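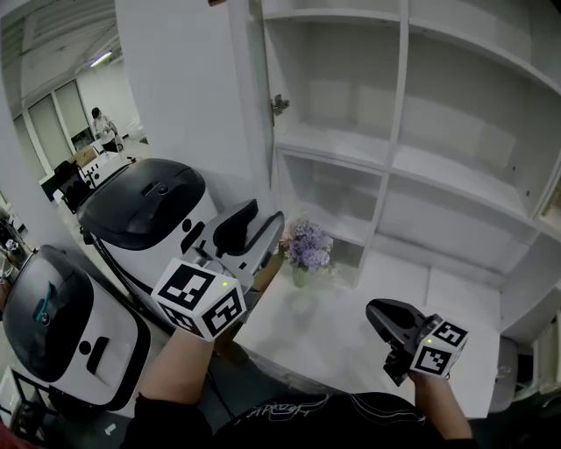
Les deux pinces, côté table blanche et étagère.

14 octobre 2024

Bon, je reprends le cahier là où je l'avais laissé, c'est-à-dire en plein milieu de l'histoire du baromètre de Clesville. Pour ceux qui n'ont pas suivi : la dépression est passée cette nuit, rien de méchant, du vent, de la pluie, des branches sur la route de Montes, et au matin notre page affichait une pression au niveau de la mer de 934 hPa. Un typhon à Clesville ! Leopoldo m'a envoyé la capture d'écran avant même que j'aie bu mon café (merci Leopoldo).

Le capteur n'y est pour rien. 934, c'est bien la pression à la station, à notre altitude, et une fois la réduction faite on tombe sur 1 000 hPa tout rond, ce qui colle très bien avec la carte du matin. Ce qui a sauté, c'est la réduction. La centrale Morkarel a redémarré dans la nuit, sans doute une microcoupure, et elle est repartie avec l'altitude à zéro. Du coup elle envoyait la valeur brute dans la colonne « mer ». J'ai remis l'altitude à la main, relancé, coupé le courant exprès, relancé encore : elle l'oublie à chaque fois. Donc c'est la sauvegarde des paramètres qui ne se fait pas, et ça m'agace parce que j'étais persuadé de l'avoir réglé en mai avec Ezequiel. On avait changé la pile, on n'avait pas refait l'essai de coupure derrière. À faire désormais, systématiquement.

En attendant, j'ai déplacé le calcul côté serveur – la centrale n'envoie plus que le brut et on réduit chez nous, avec la température de l'abri. C'est plus propre de toute façon, et on pourra refaire l'historique si on change de formule.

Deuxième sujet, la pluie. L'auget basculeur de Worutwood donne 33 mm sur l'épisode. Lindsay Rakena, qui a relevé le pluviomètre manuel juste à côté, trouve presque 2 mm de plus. Ça ne me choque pas, l'auget en perd toujours un peu quand ça tombe dru, l'eau continue de couler pendant qu'il bascule. Ce qui m'embête un peu plus, c'est que l'intensité max tombe pile au moment de la plus forte rafale, et là on peut très bien avoir des basculements parasites, le mât vibre, je l'ai déjà vu. Les deux erreurs vont dans des sens opposés, alors allez démêler ça. J'ai gardé le fichier brut, je n'ai rien corrigé pour l'instant.
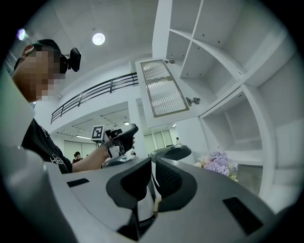

Selon Montserrat Arriaga, il ne faut surtout pas appliquer de coefficient à l'épisode entier : elle corrigerait seulement les minutes de forte intensité, et laisserait le reste tel quel tant que l'auget n'a pas été repassé au goutte-à-goutte. Elle rappelle aussi que le manuel a été relevé après la fin de l'épisode, et que la dernière petite averse est peut-être dedans.

Pas bête, l'averse, je n'y avais pas pensé. Je demande l'heure exacte du relevé à Lindsay et je compare avec le radar.

Reste à faire :
– essai de coupure sur la centrale, avec Ezequiel
– repasser l'auget au goutte-à-goutte, débit lent puis débit fort
– resserrer les haubans du mât de Worutwood
– marquer la nuit comme douteuse dans la base (colonne « mer » seulement, le brut est bon !)
– répondre à Emiliano Tlapale, qui veut les rafales de Montes en valeurs à la minute

Pour Montes je n'ai pas encore ouvert le fichier.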